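Nipon Nakpan
May, 7.40 am

Right, phone battery thread, because I've now had the same row with three different shops and I need to get it out of my system.

My Tranden is four years old and still quick enough for me. Battery's shot though. Drops from 40% to dead if I so much as open the maps.

Shop one wanted 178 quid. For a battery! The whole phone is worth 200 on a good day, and that's with the box.

Shop two said they could do it cheaper with a Grivora cell, but I'd get a warning in settings forever saying the part "can't be verified". It works fine, it just nags you. Every time you restart.
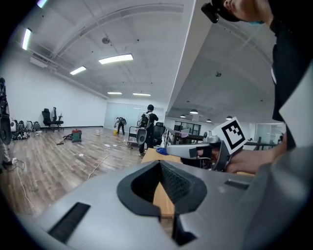

Shop three (Suwannarat, the little place by the station) was lovely about it, but they can't clear the warning either. You need a login from the maker and they've been waiting months for theirs.

So I asked Tranden support. 25 minutes on chat and they offered me a new phone for 364. I'd asked about a battery!!

Went with the Grivora one in the end. Picked it up last night, still on 81% this morning, and yes, the nag is there. I've swiped it away four times already.

If anyone's had a Uka battery swapped lately, does it do the same? Thinking of my mum's.

More recent posts
Are refurbished Uka tablets worth it?
Thanakorn Kaewsai on keeping an old laptop going
Charging cables I've stopped buying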